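Irnusness Allotment and Orchard Project: where we've got to
Report to the Vincze Fund, 13/10/2018

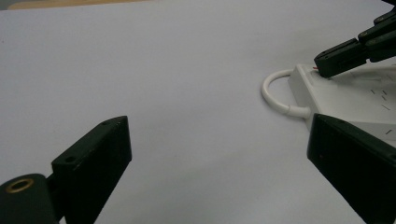 Pale surface, with a strip of tan at the far side.

Dear all,

You asked for a couple of pages on how the grant is going, so I've made a pot of tea and got the notebooks out. The short version is that the orchard is in, the shed is nearly there, and the water has been a right pain.

Trees first, as that's what most of you ask me about when we meet. We planted the last of the apples back in January, in sleet, with the ground like pudding. There are plums and a few pears as well, all on the slope behind Fliler Lane where the old pigsties used to be. I had my doubts about the slope (too windy, I said, more than once) but they've come on nicely and only 3 have died. Two of those were the pears nearest the gate, and I'm fairly sure a delivery lorry had something to do with it. The nursery has agreed to swap one of them. We're still arguing over the others!

We didn't let any of the young trees fruit this year. People grumbled, and I did catch a few small plums going into a coat pocket, but pinching them out gives the roots a better start and I'd do the same again.

Now the water. When I wrote the bid I put down one tap at the top and one at the bottom, and I'd been told the old pipe from the road was sound. It wasn't. It had split under the track, and by the time we'd dug down to it the whole middle section needed replacing. The digger hire came to £656, which I hadn't budgeted for, and we took it out of the money for benches. I rang your office before we spent it and got a yes over the phone, but I'd be grateful to have that in writing when somebody has a minute. The top tap now runs beautifully. The bottom one dribbles, and Tibor Bodnár thinks there's a stone or a bit of old joint stuck in the bend, so he's going to have it apart once the beds are cleared.

The plots are all let. We've split the two biggest in half, which went down well with people who work full time and can't face a great stretch of bindweed after tea. Rent so far comes to £857 and it's in the bank. That covers the insurance and leaves a bit over for gravel, as the path by the compost bays turns to soup after any rain at all.

The shed! It came flat-packed from Skadis in the summer, minus the door hinges and with far too many window catches. They sent the hinges on in the end. The roof felt is on, the floor's down, and it still wants gutters and a second coat of paint. I'd hoped to report it finished and I'm sorry I can't quite. If the weather holds I think we'll have the gutters up before the clocks change.

Saturday sessions for families have been busier than I planned for. We had around 40 people at the squash and pumpkin morning and ran out of mugs, then milk, then chairs. The school at the bottom of the hill has asked for a bed of its own next spring, and I've said yes in principle, though I'd want the bottom tap working first so that the children aren't carrying cans up the slope.

What I'd like from you is a decision on the benches. I can either wait for the next payment and buy the ones in the bid, or have a go at making plainer ones now out of the scaffold boards left over from the compost bays. I'd lean towards making them, as people are sitting on upturned buckets at the moment and my knees won't take another winter of it. Receipts are in the envelope with the digger invoice on top. The one for the fruit cages is a bit faded, so I've written the amount in pencil on the back.

All the best, and do come and see it before the leaves are down.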